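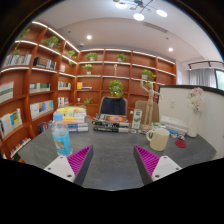
Jinbridge feeder: restoration and water supply

The Jinbridge feeder was returned to normal switching at 4 pm yesterday. At the peak of the outage 2,000 customers were off supply, most of them east of the Fimen substation. Town water pressure fell once the booster pumps lost power, and residents on the upper zone should keep drinking water aside until the pumps have been tested under load. A bottle with a cap, like the one standing on the table near the books, is suitable for short-term storage. The final 131 services were reconnected from the Pichler Road spur after two damaged crossarms were replaced.

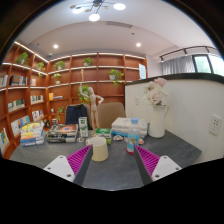 Customers with rooftop solar should note that most inverters will not run a house during an outage unless a battery and backup circuit are fitted. Fridges should stay closed. Battery lanterns are preferred to candles, and if candles must be used they should be kept well clear of curtains, paper and anything like the bouquet in the white vase. Portable generators must be run outdoors and never plugged into a power point.

Idalina Moreira, network operations manager at Gendia, said the protection relay at Fimen had operated as designed. The fault current was cleared by the upstream recloser, which locked out after its last attempt.

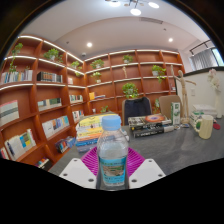 Relay settings on the spur were last reviewed in February. A further review will cover roughly 300 metres of conductor near the creek crossing, where vegetation clearance is below the standard.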